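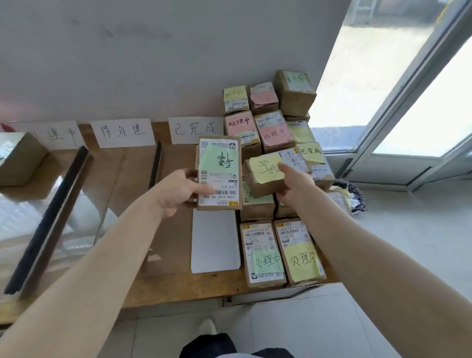
Plarum extends parcel-sorting demonstrations to two-handed work

2026-07-16

Plarum has added a two-handed parcel-sorting task to its demonstration programme at Meltodthorpe, the company said in a note to its development partners. The task is shown by a person working at a desk, with the view recorded from the head, and is then repeated by an operator driving a pair of arms by remote control. Both sets of recordings are used to train the same control policy.

The first release of the set holds 779 demonstrations. Of these, 81 were made by remote control and the remainder by hand.

The task is a status sort. Small cardboard parcels start in a pile at one side of the desk, most of them carrying a coloured sticky note as well as the courier's shipping label. Handwritten signs along the back of the desk mark the areas for pending (待处理), processing (处理中) and completed (已完成), and black dividers separate the surface. The demonstrator takes a parcel, reads the handwritten note, and puts the parcel down in the area whose sign carries the same words.

Note colour is not a reliable guide to status. In the desk layout used for the hand demonstrations, 处理中 is written on pink, green and yellow notes, and 已完成 also occurs on yellow. A policy that has learned to sort by colour will therefore place parcels wrongly, and the error shows up early in evaluation.

"We had an earlier set with one colour per status and it gave very good figures that meant very little," said Áine Horgan, who leads the demonstration work. "The arm was sorting paper by colour. When we changed the pads it fell apart. The words have to be the only thing that settles it."

Notes are also stuck on at different heights and may be upside down to the demonstrator when the parcel is picked up. Some cover part of the shipping label. Demonstrators are told to turn a parcel only if they need to in order to read it, and to leave the note where it is. Removing or straightening a note ends the recording and the attempt is discarded.

The two-handed element is the main change from the March version of the task, in which one hand was kept off the desk. Demonstrators may now hold a parcel in one hand while the other steadies the pile or locates the next item. Tomás Egan, who wrote the recording protocol, said the one-handed rule had produced clean data but slow and unnatural movement, particularly where parcels were stacked against the wall and the upper rows shifted when a lower one was drawn out.

The protocol now asks for the following. Both hands start in view. The parcel in the hand is placed before the next is lifted. A parcel that falls is picked up and sorted in the ordinary way, and the recording is kept, with the fall marked in the log. Pointing at or touching a parcel before lifting it is allowed and is not marked.

Remote-control sessions follow the same steps at Trotaddale, where the arms are installed. The operator sees a head-height view and two wrist views, and drives each arm with a hand-held controller. Egan said the wrist views were needed for reading, as the head view alone did not resolve small handwriting at the far side of the desk when the sun was on the window. Blinds are left open in both places, so that glare is present in the training data.

Each remote session is limited to 3 layouts before the operator changes over. Declan Gallagher, one of the operators, said the limit was set after grip errors were found to cluster late in longer sessions. "Your hands are fine but you stop checking the wrist picture," he said. "You start closing on where the box was last time."

Hand demonstrations are converted before training. Finger positions are estimated from the head view and reduced to a single opening width and a wrist pose for each side. Frames in which a hand is hidden behind the pile are given a low weight and are not filled in. Dymphna Doherty, who maintains the conversion software, said occlusion remained the weakest part of the process, and that the upright parcels at the front of a pile were the usual cause.

Evaluation is on unseen layouts with new handwriting. A parcel is scored as correct if it comes to rest wholly inside the right area with its note still attached. Parcels resting across a divider are scored as wrong whatever their status. The company has not published results for the two-handed policy and says it will do so once the second release has been recorded.

That release will add a fourth person to the handwriting pool and will include parcels with no sticky note. These are to be set aside in front of the dividers for a person to deal with. Áine Keane, who schedules the recordings, said 4 additional operators are being trained at Trotaddale to bring up the remote-control share.

Partners with access to the first release can request the recording protocol, the layout sheets and the fall log from the Meltodthorpe office. Shipping labels are masked in all distributed copies, apart from the courier mark. The March recordings stay available but will receive no further corrections.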